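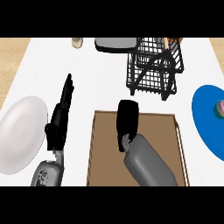 A Handell prepara para outubro a segunda fase do projeto Dandari, destinado à leitura remota de contadores de água em zonas industriais. Levente Dudás, responsável pela área de telemetria, recebeu-nos numa quarta-feira nas instalações da empresa e começou pelo planeamento. "Uma rede de leitura desenha-se primeiro com a planta da zona aberta e tempo para a discutir", afirmou. Só depois, explicou, se decide a localização dos concentradores.

A primeira fase abrangeu 460 contadores, distribuídos por 11 setores da rede de Gramov. Segundo o responsável, a maior dificuldade residiu nas caixas enterradas. "As tampas de ferro fundido atenuam muito o sinal. Em vários pontos foi necessário instalar a antena no exterior da caixa, com autorização do proprietário do terreno."

Ulla Saarinen, coordenadora de exploração, sublinhou a questão da autonomia. Os módulos transmitem uma vez por dia, de madrugada, e conservam os registos horários em memória. "O cliente industrial solicita com frequência dados de hora a hora. Fornecemo-los no dia seguinte, sem encurtar a vida útil da bateria", disse.

A nova fase prevê a instalação de mais de 200 módulos no parque industrial Guzmán, onde coexistem contadores de diferentes gerações. Os equipamentos sem saída de impulsos serão substituídos antes da ligação à rede, e os restantes receberão um adaptador.

Quanto à faturação, Ulla Saarinen esclareceu que as leituras remotas e presenciais decorrerão em paralelo durante dois ciclos. As divergências serão analisadas pela equipa de exploração e comunicadas ao titular do contrato por escrito.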